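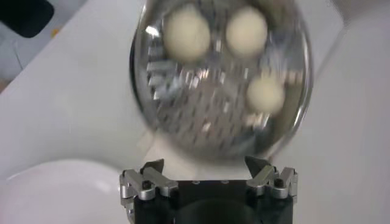

**hanna_skoryk:** So we've got old friends coming to stay in October (we met doing panto in Rundstead, a lifetime ago!) and they're bringing their little boy, who I last saw as a bump. Would you cook the first night or just book somewhere?

**bohdanL:** Cook! A big pot of something, everyone in the kitchen, kids under the table. We had 12 here last year and I still smile about it.

**Lesia N:** Have to disagree, Bohdan, sorry. After a long drive with a toddler I want to be fed at 5:30 and left alone, bless you all.

**bohdanL:** But a restaurant with a tired toddler, Lesia? We tried that in Grikcombe and I ate my dinner in the parking lot.

**hanna_skoryk:** Oh dear, ha! Soup at home then, I think, and early beds all around.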